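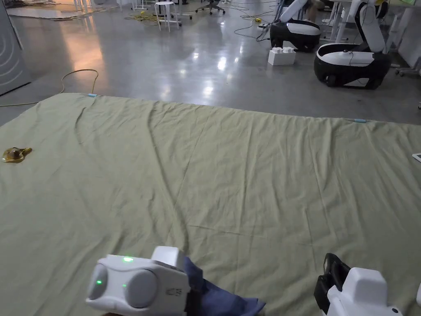 La verde oliva extendida en el suelo, con la azul marino encima.

Lista: Prillness, tintes vegetales y telas de casa
Asunto: Re: cebolla + hierro sobre algodón, ¿por qué me sale a manchas?
Fecha: 2021-02-28

¡Hola a toda la lista!

Llevo desde el desayuno con ganas de sentarme a contestar esto, porque la cebolla es mi tinte favorito de todos los tiempos y aprovecho cualquier excusa para hablar de ella. Copio el mensaje original para quien no lo tenga a mano y voy respondiendo debajo de cada trozo.

> Buenas, soy nueva en la lista y en los tintes. He teñido una sábana vieja
> de algodón con piel de cebolla y luego la he pasado por un baño de hierro
> para llevarla al verde. El color me encanta pero ha quedado a manchas,
> unas zonas casi mostaza y otras casi negras. La lavé antes con jabón
> normal, a mano. ¿Puede ser eso?

Puede ser eso, sí, y es lo primero que yo miraría. Las sábanas viejas son una maravilla porque el algodón está blando y bebe muy bien, pero también llevan años de suavizante y de detergente metidos en el hilo. Un lavado a mano no los saca. Hay que hervirlas de verdad, con carbonato de sosa y un poco de jabón neutro, un par de horas a fuego flojo y con la olla lo bastante grande para que la tela se mueva. La primera vez que lo hice con una sábana que yo juraba que estaba limpia, el agua salió del color del té cargado. ¡Qué susto y qué alegría a la vez! Si el agua sale así, se tira y se repite.

Para saber si ya está lista hay una prueba muy tonta: se deja caer una gota de agua sobre la tela seca. Si se la traga al momento, adelante. Si se queda un instante haciendo bolita, otra vez a la olla. Conviene probar en varios sitios, también cerca del dobladillo, que es donde más se agarra la porquería.

> No usé mordiente porque leí que la cebolla no lo necesita.

Aquí hay discusión eterna en la lista (buscad en el archivo, hay hilos larguísimos y con bastante sal). La cebolla agarra algo sin mordiente, y en lana el resultado puede ser hasta bonito, pero en algodón a mí se me va con los lavados y además sale desigual. Yo hago siempre primero un baño de taninos, con agallas molidas o con corteza de granada, lo que haya, y después el alumbre. Dejo la tela 12 horas en los taninos, toda la noche y un poco más, removiendo cuando me acuerdo. El alumbre lo disuelvo aparte en agua caliente y lo cuelo antes de echarlo a la olla, que un grano sin deshacer deja su puntito para siempre.

El tanino tiene otra cosa buena si luego vas a usar hierro, y es que los dos juntos dan grises y verdes apagados preciosos. También tiene su peligro: donde haya más tanino, el hierro oscurece más. Así que si la tela estuvo doblada o apelotonada en el primer baño, el hierro lo va a delatar todo en el segundo.

> Para el baño de color puse un montón de pieles, no las pesé.

¡Pésalas! Ya sé que da pereza, y que una bolsa llena de pieles parece que pesa y luego no pesa nada. Yo gasté 200 gramos de piel seca en la última tanda, casi toda de cebolla amarilla con un puñado de roja, y me dio para una tela mediana con un dorado intenso. La roja sola me da unos marrones verdosos que me gustan mucho, pero cambia una barbaridad de una bolsa a otra. En la frutería del mercado me las guardan en una caja y me las dan gratis; preguntad en la vuestra, que les hace gracia.

Las pieles se cuecen primero solas, una hora más o menos, y se cuelan. Esto me parece importantísimo para tu problema de manchas. Si dejas las pieles dentro con la tela, se pegan y marcan, y luego con el hierro esas marcas se vuelven sombras. Hay gente que lo busca a propósito y le sale de maravilla (en Alta, en el encuentro de febrero del año pasado, se vieron unos pañuelos hechos así que quitaban el hipo), pero para un color liso hay que colar. Yo cuelo con una funda de almohada vieja que ya tiene más colores que un loro.

> Y el hierro lo eché directamente en la olla con la tela dentro.

¡Ajá! Creo que lo tenemos. El hierro es rapidísimo. La parte de tela que lo toca primero se lo lleva casi todo, y el resto se queda mirando. Saca la tela, echa el hierro disuelto en una olla aparte con agua templada abundante, remueve bien y entonces mete la tela, mojada y abierta, de una vez. Y no la sueltes: muévela todo el rato, dándole la vuelta, sin dejar que haga bolsas de aire. Con muy poco tiempo basta. El color sigue subiendo un poco al contacto con el aire, así que sácala cuando te parezca que todavía le falta.

De cantidad, menos de la que crees. Una cucharadita rasa en una olla grande ya hace cosas serias. El exceso de hierro reseca la fibra y con los años la rompe, y es una pena que a una sábana que ha aguantado media vida la mate el verde. Guantes siempre, y esa olla y esa cuchara no vuelven a la cocina.

Si no te fías, haz tiras. Yo corté 11 tiras de la misma tela antes de atreverme con una pieza entera, cada una con un tiempo distinto en el hierro, y las tengo grapadas en una libreta con sus notas. Las miro más que la televisión. La diferencia entre la primera y la última es tremenda, de un mostaza alegre a un verde casi de aceituna negra, y entre medias están todos los verdes que me gustan. El sulfato lo compro en Cakico, que lo vende en bote pequeño, y el alumbre lo pedí esta vez a Bielecka, que tarda un poco más en enviar pero lo manda muy bien cerrado.

> ¿Tiene arreglo la mía o la doy por perdida?

¡Ni se te ocurra tirarla! Tienes varias salidas:

Puedes volver a meterla en un baño de cebolla flojito para que las zonas mostaza suban y se acerquen a las oscuras. No va a quedar perfecta, pero el contraste baja bastante.

Puedes pasarla por índigo. El azul sobre el dorado da verde, sobre lo oscuro da un tono profundo muy bonito, y las manchas se convierten en nubes. Es mi opción preferida con diferencia. Si no tienes cuba montada, pregunta en la lista quién te queda cerca.

O puedes cortarla. Las zonas oscuras con las oscuras, las claras con las claras, y tienes material para un patchwork estupendo. Yo tengo nueve servilletas hechas con una sábana fracasada y son las que saco cuando viene gente.

Sobre el secado, una cosita más: a la sombra y extendida. Colgada de una cuerda, el agua baja y arrastra lo que no se ha fijado, y te queda una franja más oscura abajo. Y espera unos días antes de lavarla por primera vez, con jabón neutro y agua fría. Nada de limón ni vinagre cerca, que el ácido se come el verde del hierro en un momento. Lo sé por una ensalada.

Cuéntanos cómo te va, por favor, y si haces las tiras manda los tiempos, que me apunto a comparar con los míos. También me interesa saber de dónde sale tu agua. La mía es durísima y estoy convencida de que me calienta los amarillos, pero todavía no he hecho la prueba en serio con agua de lluvia. En cuanto llene el bidón me pongo.

¡Un abrazo y buen domingo de ollas!

--
Para darte de baja de Prillness, responde a cualquier mensaje con la palabra BAJA en el asunto.
Por favor, recorta las citas al contestar.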